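Gerkside Textilgreifen – Datenkarte und Planung der Ausrüstung

Stand: 7/19/18

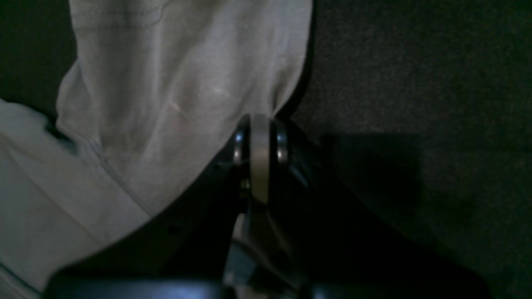 Abb. 1: Helles Tuch am Greifer, Sicht der Handgelenkkamera. Rechts die dunkelgraue Unterlage.

Zweck dieser Datei

Der Datensatz Gerkside sammelt Bilder vom Greifen und Falten von Stoff. Diese README beschreibt den Inhalt nur kurz. Der grössere Teil betrifft die Beschaffung, weil wir von anderen Gruppen oft gefragt werden, was man für einen ähnlichen Arbeitsplatz kaufen muss und was er kostet.

Inhalt

491 Aufnahmefolgen, alle mit der Kamera am Handgelenk. Die Ordner sind nach Arbeitsplatz benannt (volcombe, bevley). Im Ordner volcombe fehlen bei einigen Folgen die Greiferwerte, die Bilder sind aber vollständig.

Ausrüstung pro Arbeitsplatz

– 1 Roboterarm, vorhanden, nicht im Budget enthalten
– 1 Greifer Robles mit Anbauplatte
– 2 Kameras, davon eine als Ersatz
– 3 Sätze Verschleissteile für den Greifer
– Unterlage, dunkel und matt
– Stoffe in hellen Farben, mit und ohne Saum

Kosten

Für Greifer, Kameras und Kleinteile haben wir pro Arbeitsplatz 1.670 Euro eingeplant. Der Betrag gilt ohne Versand und ohne Arbeitszeit. Die Verschleissteile waren in der ersten Planung vergessen und mussten im Juni nachbestellt werden. Wir empfehlen, sie gleich mit dem Greifer zu bestellen, denn der Versand einzeln kostet fast so viel wie die Teile selbst.

Hinweise für die Planung

Unterlage: Bei hellem Stoff hilft ein dunkler Grund, die Kante des Tuches ist dann gut zu erkennen (siehe Abb. 1). Glänzendes Material sollte man vermeiden. Eine grosse Unterlage selber zuschneiden ist billiger als fertige Formate.

Beleuchtung: Der Greifer wirft einen Schatten auf die Arbeitsfläche. In Volcombe wurde dafür keine zusätzliche Lampe gekauft. Wer den Schatten nicht in den Daten haben will, muss Geld für eine zweite Lichtquelle reservieren.

Kamera: Vor dem Kauf bitte prüfen, wie viel vom Bild der Greifer verdeckt. Ein kurzer Halter ist günstiger, aber in der Mitte unten sieht man dann vor allem den Greifer selbst.

Offene Punkte

Für Bevley liegt noch kein Angebot für den zweiten Greifer vor. Die Preise in dieser Datei werden angepasst, sobald es da ist. Korrekturen bitte als Eintrag in der Fehlerliste des Projekts.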